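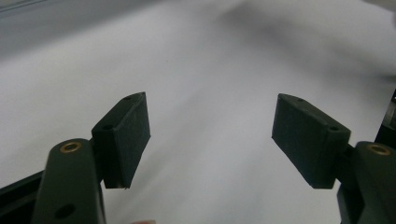
Matt white: brightest in the middle, soft grey towards the far corners.

Living with a matt white surface: tips from the Forkcombe workroom
Posted 23/09/2022 in Kitchen & Workroom

I love a matt white top. I've got one in the kitchen and another in the workroom, and every time someone tells me I must be mad I want to drag them over at nine in the morning when the light comes in sideways and the whole thing glows. Gloss never does that! Gloss just shows you the ceiling lamp.

People write in asking how I keep them looking decent, so I've gathered the lot on one page. Most of this works on painted wood, laminate and the solid sort of worktop, but do try anything new on a hidden corner first, and if the maker gave you a care leaflet, go by that.

Everyday wipe
Warm water, one small drop of washing-up liquid, a soft cloth wrung out until it hardly drips. Wipe in long overlapping strokes from the back to the front. Then go over it again with plain water and dry it with a clean tea towel. The drying is the bit everybody skips and it makes such a difference. Streaks on matt white are nearly always leftover soap.

I keep 7 cloths in a jar by the sink and wash them all together at 60 degrees, no fabric softener. Softener leaves a film on the cloth and the cloth gives it straight to your worktop.

Finding the marks
Stand where you normally stand and the top looks spotless. Now crouch until your eyes are nearly level with it and look across towards the window. There they all are! Rings, smears, that patch where somebody leant on it with buttery elbows. On a dull day I put a lamp down at one end and look from the other.

Watch out for shadows, though. White picks up grey from anything near it, and I once spent ages rubbing at a "stain" under the wall cupboard that moved when I opened the door.

Tea, coffee and turmeric
Tea and coffee: bicarbonate of soda mixed with water to a loose paste, spread on with a fingertip and left for 22 minutes (my oven timer was already set to that the first time, it worked, and I've been superstitious about it ever since). Lift it off with a damp cloth. Don't scrub, or you'll polish a shiny patch into the matt and be stuck with it.
Turmeric: wash off what you can, straight away, then let daylight have a go at the rest. The shadow left by my April curry faded over a couple of weeks by the window.
Beetroot: cold water first, and quickly.

Pencil, biro and scuffs
A plain white rubber takes off pencil beautifully. Use a clean one, and blow the crumbs away before you wipe or they smear. Biro usually shifts with a dab of surgical spirit on a cotton bud, rolled over the line. Keep it off painted wood unless you've tested it, and have a window open.

Dark scuffs from pan bottoms and tool handles often sit on top of the surface. Try the rubber on those too before you reach for anything stronger. Melamine sponges do work, but they're a very fine abrasive, so I save mine for the edges.

Things I put under things
Cork mats under anything heavy. Felt pads under the mixer and the sewing machine, changed when they go flat. For glueing I use an offcut of lining paper, taped at the corners with low-tack tape and pulled off the same day. And a folded towel under metal tools, always.

I bought a roll of clear non-slip matting at the Didberg market, 33 cm wide, and it is brilliant for kneading. Lift it when you've finished. Left down for a week it traps damp, and you get a faint outline that takes some shifting.

Why white is so good for small jobs
This is what won me over in the first place. Drop a tiny screw on a patterned worktop and it's gone. On matt white you see it at once, along with every loose thread, every frayed end and every crumb of sawdust. I do all my fiddly repairs there now: spectacle hinges, necklace clasps, the back of the Drekel radio with its horrible little springs.

Colours are easier too. Matching thread or touch-up paint is so much simpler with nothing behind it but white, and there's no glare coming back at you. Do it near the window and check it again in the evening under the lamp before you commit to anything.

If you're painting your own
Two thin coats over a proper primer, sanded lightly in between, and leave it longer than you want to. Dry to touch doesn't mean ready for a teapot! I used the flat white from Aebischer, shade 837, and wrote the number underneath the top in pencil so I can always find it again. Keep a little in a small jam jar, filled nearly to the brim, for chips along the front edge.

A foam roller gives a more even finish than a brush. Roll the last pass all in one direction and then leave it alone, however tempting that one little spot looks.

Never on matt white
Scouring cream
Wire wool
Wax or spray polish (it goes patchy)
Bleach left to soak
Newspaper, especially damp

Next on the list is how to clean the grooves in a drawer runner without taking the whole drawer to bits. I've found a very good use for an old mascara brush.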